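Tips for setting up a two-arm bench at home or in a shared shop

We put ours together at the Urkholm workshop over the winter, with two arms, secondhand Gruler grippers and whatever tables were free. Most of the trouble came from the bench and hardly any from the arms.

Join the tables before you mount anything. Two cheap tables side by side work fine, but shim the feet until a ruler slides over the seam without catching. Clamp them underneath. If one drifts a quarter inch, every position you saved on it is wrong.

Keep the work away from the seam. Mark out the area both arms can reach and put the task inside it. Bins and other things you only need once in a while can go at the back by the wall.

Practice on something light. Letter tiles and a grooved wooden tray are good for this. The grooves keep the tiles in line, and you can tell from across the room whether a word is spelled right. Start with short words. Ours is "robot", and the first two letters are the easy ones. 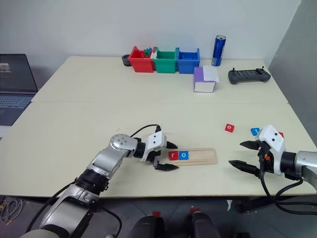
Bisht wrote in to say that the grooves should be sanded before the first run, and that a strip of Grindix 20 mat under the tray stops it from creeping when a finger bumps the end. We tried the mat and kept it. We skipped the sanding.

Leave slack in the cables. Bend each arm as far as it will go, then tie the cable down with a hand's width to spare at every joint. Anything that ends up on the floor should go in a sleeve or a shallow box. We haven't gotten to that yet.

Write down your grip settings. Ours run from 0 to 2,000, and 437 holds a tile without making it pop out sideways. Closing harder doesn't help.

Clean the fingers. Serrated ones pick up dust and lose their bite. An old toothbrush and a little rubbing alcohol will do it, with the power off.

Run slowly at first. We logged 109 tries at quarter speed before turning it up – dull work, but no broken tiles. Keep the off switch where you can reach it from a chair.

Spare finger pads are in the drawer marked Gruler, next to the hex keys.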